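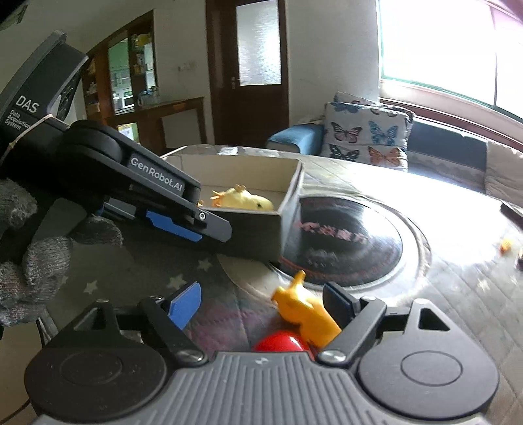 Should a town library charge fines for late books? The council in Herkgate should drop them, and other councils of similar size would do well to follow.

The case for fines has always rested on fairness. A borrower who keeps a novel for two months deprives the next reader of it, and a small charge is meant to bring the book home. In Herkgate the charge brings in some 3,000 dollars a year, a sum that barely covers the cost of sending the notices. Meanwhile 325 cardholders are blocked from borrowing at all, many of them over debts smaller than the price of a paperback. A good number are children, who do not control when they are driven to the library.

Karthik Bhattacharjee, writing in the Hundow parish newsletter, has argued that a public service without penalties teaches carelessness. The concern deserves an answer. Hundow ended its fines 19 months ago and kept one firm rule: a book not returned after six weeks is billed at its full price, and the bill is canceled when the book comes back. Borrowers there still face a consequence – the one that matters to the collection – and the desk staff no longer spend their mornings collecting coins.

There remains the question of existing debts. It would be wrong to end fines for new loans while leaving old ones in place, as the people most affected would gain nothing. The council should clear them all before the summer reading program opens in June, and should write to every blocked cardholder in plain language to say so. The letter need not mention the amount owed. It should give the opening hours and invite the reader back.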